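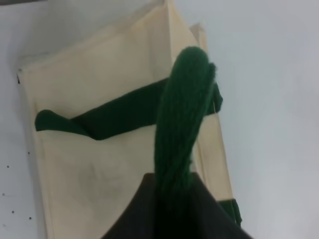 *Cream canvas bag with a dark green handle*

## Is a Clakthorpe membership worth it if I only get to half the home games?

**skakard_end**

I've had the renewal email from Clakthorpe and I'm not convinced. Last season I paid for the adult membership on the strength of three things: money off home tickets, first go at away tickets, and "exclusive access" to players. I got to five home games, mostly because of shifts.

The discount only worked if you bought online, and online there was a booking fee that ate most of it. I applied for two away games and got neither, although a bloke on my row who isn't a member walked up and paid at the gate for one of them. The exclusive access was a question and answer evening in the clubhouse where the captain was asked how the lads were feeling, and he said the lads were feeling good.

The new email says membership is "better than ever" and the price has gone up. It doesn't say what is better. It also says members will get priority for the cup tie if we draw somebody big, which is what it said last year before we went out in the first round we played.

I like the club and I don't mind giving it money. I'd just prefer to know if I'm buying something or making a donation. Has anyone worked out how many matches you need before it pays for itself? And does the away priority exist, or is it a line in an email?

Edit: I mean the adult one. I know the junior one is cheap and they get to be mascots.

---

**Amparo Toledo**

I've been a member on and off for years and did the sums before I renewed, so take this as one person's arithmetic.

If you buy online, match by match, paying the fee each time, you need 12 home league games to get your money back. Buy several matches in one go and you pay the fee once, which brings it down quite a bit, but then you have to know your shifts months ahead. On five games you were making a donation. A decent one, but a donation.

The away priority is real and very narrow. It only applies when the host club sends us a fixed number of tickets. Most grounds at our level don't do that, they just open a gate, so there's nothing to have priority over. When there is an allocation, members get a window before general sale, and inside that window it goes by how many home games are registered to your number. If you bought at the turnstile without giving your number, those games don't count. I found that out after missing Andano away. We had 47 tickets for that one and I was told I had two home games to my name. I had been to nearly all of them.

So before you renew, I'd email the ticket office and ask:

- how many home games are registered to you from last season
- whether turnstile purchases can be added afterwards (they told me no, a friend was told yes)
- which away fixtures had an allocation last season, by name
- what has changed for the higher price

If the last one comes back as "a range of improvements", you have your answer.

On cup ties, I wouldn't pay a penny on the promise. Our biggest gate last season was 2,435 for the Maurya derby and I could still have bought a ticket at two in the afternoon. The ground wasn't full. Priority is only worth something when a match sells out, and I can't remember the last one that did.

As for the player evenings, I've been to three. The best bit was the physio, who wasn't on the poster and answered what she was asked.

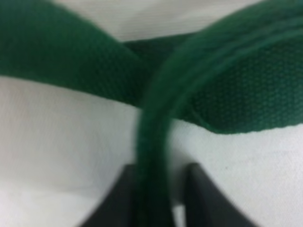 *Green webbing, close up*

One thing in its favour: the vote at the annual meeting. Only adult members get one. Last July the vote on moving kick-off times was closer than the club expected, and I was glad to be in the room. Whether that's worth the fee is up to you. If you do renew, don't tick automatic renewal. It goes out at whatever the new price is, and the email warning you is easy to miss.

---

**terrace_mick**

you're overthinking it. just join, its your club. the discount is there if you go every week like most of us do

---

**skakard_end**

Thanks Amparo, I've emailed them. The reply says I have one registered game. One! I have ticket stubs for the other four in a drawer, so I've sent photos of those and I'll see what happens.

I asked what had changed for the extra money and was told there is a "refreshed members' area" on the website. I've logged in. The menu has moved to the left.

Mick, if most of us went every week there'd be a queue for the pies.

I think I'll pay at the gate until I know my winter shifts, then look again. They do a half-season one, apparently, although I can't find the price anywhere on the site. If anybody has it, could they post it here?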